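Chapitre 7
Choisir une offre de simulation pour la manipulation

Avant d'acheter un bras, beaucoup d'ateliers achètent aujourd'hui un logiciel. Le marché propose des kits complets, où le robot, la pièce et les objets sont déjà modélisés, et où l'acheteur peut essayer une tâche de prise sans mobiliser une cellule réelle. Ce chapitre prend pour cas d'étude le kit Gudix, édité par la société Wanier, dans la version que nous avons reçue en juin.
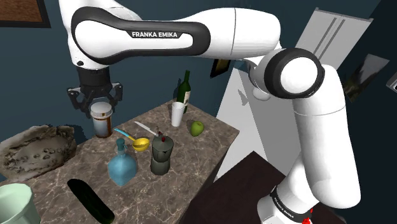 Encarnación Cuesta

La cuisine est un terrain d'essai exigeant pour ces produits. Dans la scène de Gudix, le bras Franka Emika doit travailler au-dessus d'un plan de marbre où se côtoient un flacon de pilules, une bouteille de vin, une pomme, un couteau et une cafetière moka. La pince est ouverte au-dessus du flacon. Pour le lecteur débutant, le flacon semble un objet facile. Il faut pourtant que les doigts descendent sans toucher les voisins, et que le modèle de contact soit assez fin pour que le résultat garde un sens sur une machine réelle.

La licence d'enseignement coûte 3 429 euros par an et couvre 19 postes. Ce prix comprend les mises à jour et l'assistance par courrier, mais les scènes supplémentaires sont facturées à part – point que le devis ne montre pas très clairement. Nous avons demandé les mêmes renseignements à Mesow, dont l'offre concurrente sera examinée dans la section 4.

L'étudiant apprendra dans les pages suivantes à lire une fiche technique de simulateur, à distinguer la qualité du rendu de celle de la physique, et à rédiger un protocole d'essai. La première section commence par la fiche de Gudix, et en particulier par la ligne qui concerne le frottement.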